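Resoling the Salinas boots

The welt on my brown Salinas boots is still sound after 8 years, so in March I had them resoled for the second time. The old rubber had worn through at the outer heel on both sides. The midsole cork had packed down under the ball of the foot and was replaced at the same job.

I asked for a Sasard half sole in place of the full lug unit. It is thinner and bends more easily at the toe. The heel block went back on at its original height, with a new rubber top piece fixed by seven nails. The invoice came to $99, with $20 of that for the cork. 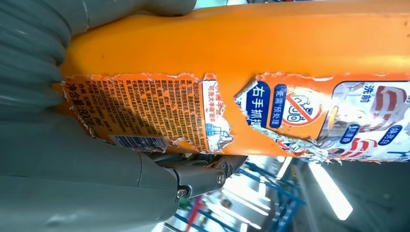

Break-in took less time than with the first resole. The upper already had its creases, and only the forefoot felt stiff. I wore them with thick socks for short walks and laced them one eyelet lower than usual. The left boot still lifts slightly at the heel — a thin insole would fix it, but then the right one gets tight over the instep.

Emerson Arruda asked whether the Stastgate pair would take the same work. They will not. Those are cemented, and the sole edge is molded up over the leather, so there is no stitch line to cut. I plan to wear them until the tread is gone and then keep them for yard work.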